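Bench tips from the Illey robot club, page 2

Posted 21/02/2022 by the bench helper

More notes for whoever sets up next. Page 1 was glue, tape and the sink. Page 2 is the packing task, so bags, cases, cables, crumbs. Skim it before you power anything on please.

Clear cases first. They slide. They also shine, and the vision script the juniors wrote hates shine. Wipe with a dry microfiber, no spray. Glass spray leaves a film and then the fingers slip worse than before, we lost a whole afternoon to that. If a case already has film on it, warm water, one drop of dish soap, dry it all the way. Stickers that won't come off: vegetable oil on a cotton ball, wait ten minutes, rub, then the soap again to get the oil off. Don't scrape with a blade, you get a cloudy patch and the cloudy patch is forever.

Lids. Small dot of removable tape on the back edge so they don't pop when squeezed. Back edge, not the top.

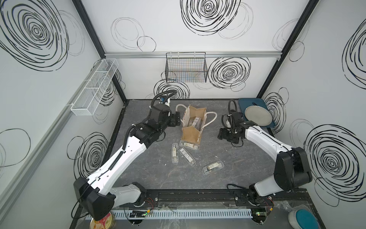
Paper bags wear out faster than anything else in the packing task. Get the kind with a flat bottom and a square base, stand it up, push the corners out from inside with a ruler. Fold the front flaps down and open like we do for the brown one with the white rope handles, so the arms have a low side to come in over. Crease the fold hard with the back of a spoon or it creeps back up halfway thru a run. Cases go in standing up. Start with the back row, tight against the far side, then work forward. If the bag walks around on the table, double-sided tape under two corners is plenty, four and you rip the bottom out when you lift it.

Rope handles: tuck them or tie them back if the team wants to. Most don't bother. One team lost points at the May meet for a handle snagged on a finger, so at least think about it.

Bag going soft at the bottom? Cut a piece of cereal box to fit and drop it in. Costs nothing. Swap the bag when the corners start to fuzz.

Cables. White zip ties along the forearm sleeve, snug but you should be able to turn the tie with a fingernail. Too tight and the sleeve kinks at the elbow. Leave a loop at the wrist, a real loop, bigger than you think. Move the arm by hand thru its whole reach with power OFF and watch the loop the entire time. Trim the tie ends flush with nail clippers. Scissors leave a spike and the spike will find your knuckle.

Baskets. Small stuff that keeps rolling away goes in a wire basket on a rail, off the table. Line the bottom with a scrap of shelf liner if screws drop thru the mesh. Empty it at the end of the night, it turns into a junk drawer in a week.

Gripper fingers. Wipe the pads with rubbing alcohol on a lint free cloth before each session, let them dry. If the pads look shiny they're done, flip or replace. We get the stick-on pads from Kuhlmann, sheet of them, cut to size with a sharp knife and a steel ruler. Cut on an old cutting board please and not on the table.

Speaking of the table. Gloss tops look great and glare like crazy under the overhead lights. Turn off the lamp nearest the wrist camera and see if that fixes it before you touch any code. If it doesn't, hang a sheet of baking parchment in front of the lamp, well away from the bulb, LED only. Wipe fingerprints in one direction, then buff dry.

Crumbs. Little white flakes and chips on the tabletop, bits of packing mostly I'd guess, and every one of them can end up under a case. A case on a crumb rocks. A case that rocks gets picked crooked. Before each run:
soft brush, back to front
lint roller for the fine stuff, on the rug too
last pass with a damp cloth, then dry
Do not blow on it. You just send it into the raceway, and cleaning that out slot by slot takes a toothbrush and most of an hour.

Rugs and mats for the folding task: roll, don't fold, or the corner keeps a memory and flips up. Corner already flipping? Turn it face down under a few heavy books overnight. Woven borders catch on fingertips, so trim loose fibers with small scissors. Don't pull them. 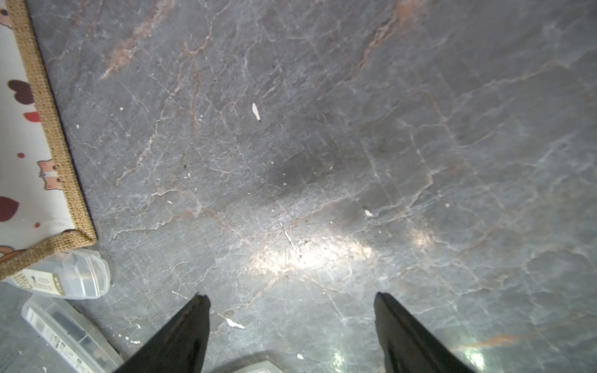

Marisol from the Tuesday group wrote in that the lint roller is fine on a rug but on a glossy top it leaves a tacky stripe if the sheet is old, and you won't notice until a case sticks on the way up. Peel to a fresh sheet first, she says, and for flakes right by the fingers use a barely damp cotton swab with the arm powered down. She also stores rugs around a cardboard tube from wrapping paper, pattern side out, and hasn't had a curled corner all season.

Adding that to the list. Good one.

Log sheets. Write down every run, even the bad ones. Team Flarnis is at 387 logged runs and 185 of those were clean, all on the bag task. They know exactly which case they drop the most becuase they wrote it down. Pencil, clipboard, hung on a hook by the switch. Phone notes get lost.

Storage. Cases back in the Altier bin, lids on, labels facing the same way. Bags flat under something heavy. Rugs on the tube. Alcohol goes in the metal cabinet with the cap tight.

End of night: arms parked, power off at the strip, trash out, brush hung up. Microfibers go home with somebody and get washed without fabric softener. Softener ruins them, they just smear after.

Page 3 will be batteries and the 3D printer, when I get to it. Still need somebody to tell me what gets dried filament off a baking sheet.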